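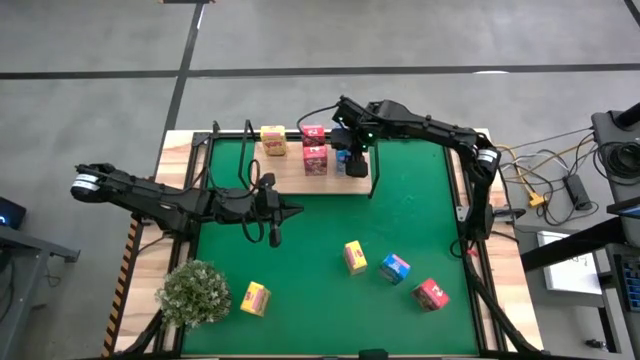
Reinaldo Tavares holds that a snack box should be shelved by the color of its front panel first and by its contents second, and most small shops that stock boxed snacks follow some version of that rule. The practice is known as color facing.

Print this article | E-mail this article

Color facing is a method of arranging small cartons on a shelf or raised platform so that packs of one color form a block. It is used for boxed crackers, cookies, candy and similar dry goods sold in light paperboard cartons. Red, yellow and blue are common pack colors in this trade, and the method works best where the range is limited to a few strong colors.

Carton

The usual snack carton is a folded paperboard box with glued side seams and tucked or glued ends. The widest panel carries the product name and is called the face. The narrow side panels usually carry the ingredients and the bar code. A filled carton is light for its size and tips easily when stood on a narrow end, especially on a soft surface such as a mat.

Shelf

A low wooden platform set toward the back of a table is enough for a small display. It lifts the cartons above the goods in front and gives them a hard, level base. Boards sold for the purpose under the name Galell are 70 cm long. Cartons may be placed side by side or one behind the other. The second arrangement saves width but hides the rear face — a drawback where two products share a color.

Procedure

Cartons waiting to be shelved are laid out on the work surface in front of the platform. They need not be straight at this stage. Each is turned until the face is toward the front, then lifted by its narrow sides and set down from directly above. Sliding a carton in from the front tends to push back the ones already in place. A gap of 2 mm between neighbors keeps the edges from catching when one is removed.

Small cartons go at the end of the row, where a larger neighbor covers only one side. Damaged corners are turned to the back or the pack is withdrawn.

Variants

In the Bragança arrangement, named for Marcelino Bragança, colors alternate along the row and no two like faces touch. It is easier to count but slower to refill. The Groltico system assigns each color a fixed width of shelf, left open when stock runs out. Its printed chart lists 1044 pack designs by main color and lettering color — a yellow box with red lettering is entered under yellow.

Filed under: Retail and Storage > Shelving > Dry Goods

Related articles
Paperboard carton
Front facing
Stock rotation
Miser shelf divider
Tuck-end box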